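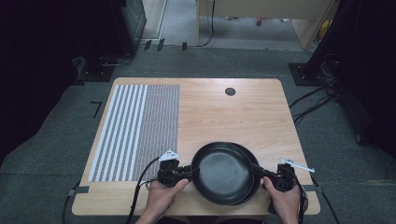
Adelino Brandão had been in Arnow for eleven weeks before he cooked anything. He ate at the counter of the bakery by the bus depot in the mornings, and in the evenings he ate crackers and sardines standing up at the window of his room.

The pans were his mother's. She had bought them in Guradport the year she was married, two of them, one to sit inside the other. His sister mailed them in February with a note that said only, "You left these." He had not left them. He had put them back in the cupboard on purpose, the day after the funeral, and closed the door.

Bastian Wiegand owned the building. He came up on the last day of each month for the rent, though Adelino had told him twice that he could bring it down himself.

"You've got a stove," Bastian said, this time. "Does it work?"

"I think so."

"You think so." Bastian crossed the room and turned a knob. The burner clicked and lit. He turned it off. "It works."

He looked at the pans on the table. They were black, and the top one was scuffed on the inside.

"Those are old," he said.

"They were my mother's."

"What did she make in them?"

Adelino had to think about it. It seemed like a thing he should have known right away. "Eggs," he said. "Potatoes, with onion. Fish on Fridays, when my father was working."

"And when he wasn't working?"

"Potatoes."

Bastian nodded. He counted the rent, 1,310, and folded it into his shirt pocket. Then he didn't leave. He pulled out a chair and sat down.

"My wife had one she wouldn't let me touch," he said. "I scrubbed it once with steel wool. She didn't talk to me until we got to Fistham, and that's a four-hour drive."

"Where is it now?"

"My daughter has it. She puts it in the dishwasher."

A truck went by on the street and the window buzzed in its track. Adelino lifted the top pan off the other one. It was lighter than he remembered. When he was small he had needed both hands, one on each side of the rim, and his mother would walk behind him from the sink to the stove with her own hands held out under his in case he dropped it.

"I have two eggs," he said. "I have bread, but it's from Monday."

"Monday is fine."

He didn't have butter. He had the oil from the sardines, in the can, and he used that. The eggs spread and ran together at the middle, and the whole room smelled of fish. Bastian got up and opened the window without being asked. He found the plates, too. They were where the last tenant had kept them.

They ate at the table. Bastian wiped his plate with the bread.

"Too much salt," he said.

"That's the sardines."

"I didn't say I minded."

After he had gone down, Adelino ran the water until it was warm and washed the pan with a cloth. He dried it and set it on the stove.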